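Cususitz Children's Museum
Learn at Home > Explainers > Everyday Things > Why Do Baskets Have Holes?

Why Do Baskets Have Holes?

For readers in grades 2 to 4

A basket is one of the oldest tools that people have made. Long before there were cupboards or cardboard boxes, families used baskets to carry food, to store seeds, and to keep small things together. Many of those baskets were woven from grass, reeds, or thin branches. Today baskets are also made from metal wire and from plastic, and a great number of them still have holes.

It may seem strange to put holes in something that is meant to hold things. This page explains what the holes do, and how a basket can help when it is time to put toys away.

Holes let air in

Air moves through a basket from every side. When something damp is placed in a closed box, the water has nowhere to go, and after a few days the box may begin to smell. In a basket, the water can slowly leave as a gas called water vapor. This is called evaporation. Swimming goggles, bath toys, and onions all keep better where air can reach them.

Holes let water out

If a basket is held under a running tap, the water runs straight through. Cooks use this when they wash berries or beans. The food stays behind and the water goes down the drain. A basket used in this way is doing the same job as a strainer.

Holes save weight

Each hole is a place where there is no material. A basket with holes is lighter than a solid box of the same size and thickness, and it takes less material to make. The parts between the holes must be strong enough to carry the load. Look closely at a basket with square holes and you will find that the strips run in two directions, across and up. Together they form a grid. When one strip is pulled, the strips that cross it help to hold it in place.

Holes let you look inside

You do not always need to lift a basket down from the shelf to find out what is in it. A bright color showing through the side is often enough. Small children who cannot yet read labels can find their own toys in this way.

How big should a hole be?

The rule is simple. The hole must be smaller than the smallest thing the basket will hold. A ball will sit safely in a basket with small holes. A bead may fall through the same holes and roll under the furniture. Beads, buttons, and puzzle pieces belong in a box or a bag with solid sides. 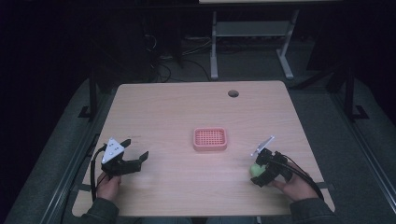 Balls need a little more thought than blocks. A block has flat sides, and it stays where it is put. A ball touches the table at only one small spot, so a gentle push is enough to start it rolling. The walls of a basket stop it. This is why balls are usually stored in something with sides, even when there is plenty of room on a flat shelf.

The shape of the basket matters too. A basket with four straight sides fits neatly against a wall or beside another basket. Round baskets leave gaps between them. Round baskets have no corners, however, and small things are less likely to get stuck in them.

Try it: the drop test

You will need a basket, a soft ball, and a clear table.

Place the basket in the middle of the table, away from the edges. Hold the ball just above the basket and let go. Watch whether it stays in. Now hold the ball as high as your chin and let go again. A ball dropped from higher up is moving faster when it lands, and it may bounce back out.

Next, put a folded towel in the bottom of the basket and repeat both drops. The towel takes up some of the energy of the fall - scientists say that it absorbs the energy - and the ball bounces less. Write down what you find. If you have a second ball made of something different, test that one as well and compare the two.

Putting things away

A basket works best when it has one job. Choose what it is for, and keep it in the same place each day. Leave some space at the top so that nothing falls out when the basket is carried. Use both hands when it is heavy, and ask an adult to move any basket that is kept above your head.

Words to know

Absorb: to take in or soak up.
Evaporation: the change of a liquid, such as water, into a gas.
Grid: a pattern of lines that cross to make squares.
Strainer: a tool with holes that separates a liquid from solid things.

Visit us

The basket collection is in the Fakley Gallery on the upper floor. It holds 403 baskets, and 13 of them may be touched. The gallery opens at 10 in the morning. School groups should book at the front desk before they arrive.

Next explainer: Why Do Jars Have Lids?
Back to Everyday Things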